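Ticket 422
Product: Tullent Desktop Backup, client 3.1
Opened by: Stelios Gkikas, Moschos branch office
Priority: normal
Status: resolved

Problem as reported
Nightly backup of the accounts share stops before it finishes. Client shows "Job ended, files skipped: 194". No error code. Started in April after we moved the share to the new file server, Cluvuvis. Backups of the other shares are fine.

Entry 1
Asked for the client log and the job settings. Job runs at 1:30 a.m. under the service account. Log shows the job opening the share, copying for a while, then a run of "cannot open path" lines.

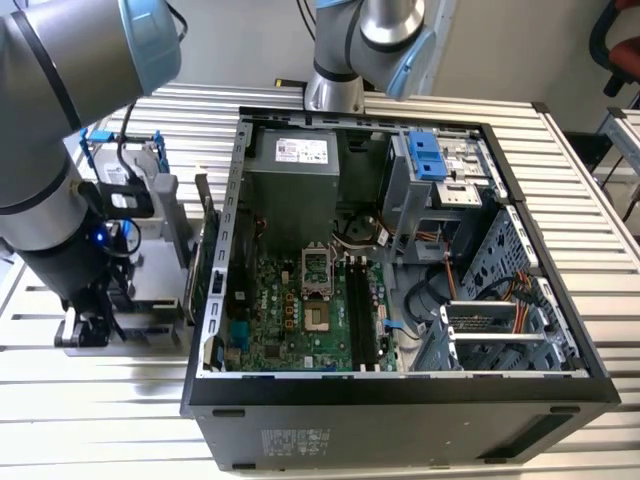 Service account has read rights on the whole share. Checked with Stelios by opening three of the skipped files from the same account. All three opened. Permissions ruled out.

Entry 2
Asked the customer to run the job by hand at noon, with people logged off the share. Same result, same 194 files. Open files and locks ruled out. Antivirus exclusions were already set for the client folder, left as they are.
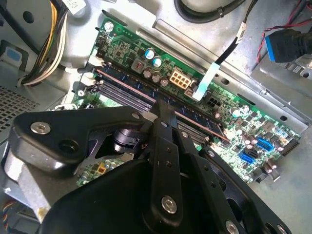 Sorted the skipped list by folder. Every file is under Lulow/Closed Years. That folder was nested two levels deeper during the move, and the path now includes the full server name and the old department name.

Entry 3
Measured a few of the paths. All of the skipped ones are over the limit the client uses when "Long path support" is off. It was off in this job. The old job had it on, but the setting was not carried over when the job was recreated for Cluvuvis.
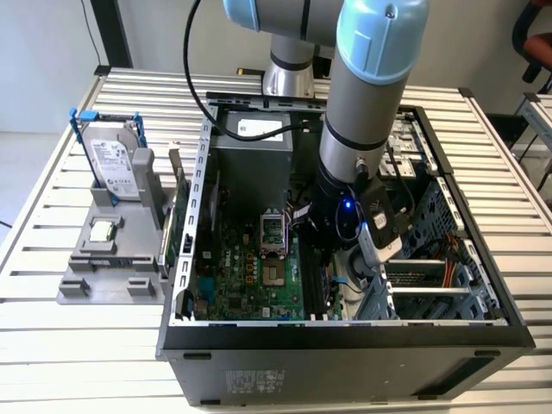
Turned it on, saved, restarted the client service. Ran the job by hand again. Skipped files: 73. The rest copied.

Entry 4
The remaining 73 have a trailing space in the folder name. Stelios renamed the two folders involved from the server console, as Explorer would not do it.
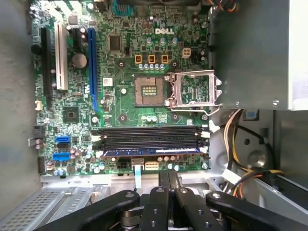

Reran the job. Skipped files: 0. Test restore of one folder to a local drive opened correctly.

Resolution
Long path support enabled, two folders renamed. Customer will check the morning report for a week and reopen if the count goes above zero. Sent a note to the docs team to add the setting to the page on moving a job to a new server.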